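Section 4: Treating bare wood with Zidmont hard oil

Read this section before you open the tin. The label on the tin is shorter and, in places, more hopeful than it ought to be.

4.1 What the oil does and doesn't do

Hard oil soaks into bare timber and slows down staining. It will not fill scratches, hide glue marks or turn a cheap shelf into an heirloom. The label says "one coat is enough". We have yet to meet the softwood that agreed, so allow for two.

4.2 Before you start

1. Remove any old wax or varnish. Oil laid over varnish sits on top and stays tacky.
2. Sand with the grain using 100 grit paper, then a finer one. Shops will try to sell you five grades. Two will do.
3. Wipe off the dust with a dry cloth. "Tack cloths" cost more and we can't tell the difference.
4. Take off handles and hinges if they unscrew easily. If they don't, mask them.

Note: The stirring stick supplied with the Allville kit is too short for the large tin. Use an old spoon.

4.3 Putting the oil on

1. Stir for a full minute. Don't shake the tin.
2. Pour a little on to a lint-free cloth and rub it in along the grain.
3. Leave for 20 minutes, then wipe off everything still lying on the surface. Most complaints we get about sticky finishes come down to this step being skipped.
4. Leave overnight with a window open. The "touch dry in two hours" claim may hold in a warm workshop – it doesn't in a garage in December.
5. Repeat steps 2 to 4 for the second coat.

CAUTION: Oily cloths can heat up and catch fire by themselves. Lay them flat outdoors to dry, or soak them in water, before throwing them away. Never leave them in a heap.

4.4 Checking the colour

Pale woods go more yellow under oil, whatever the word "clear" on the tin suggests. Try it on the underside first and look at the patch in daylight. Straight-grained pieces are the easiest to keep even. Check the sides as well as the top, as they can look darker simply from the way the light falls.

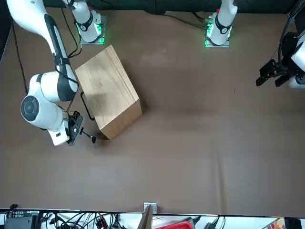

Fig. 7. Pale wooden box with black metal handle. Top and side differ in tone.

4.5 Looking after the finish

1. Wipe with a damp cloth and dry straight away.
2. Re-oil when water stops beading. Ignore the yearly schedule on the leaflet.
3. Keep polish sprays off it.

Section revised 14 Mar 2018 by Thu Võ.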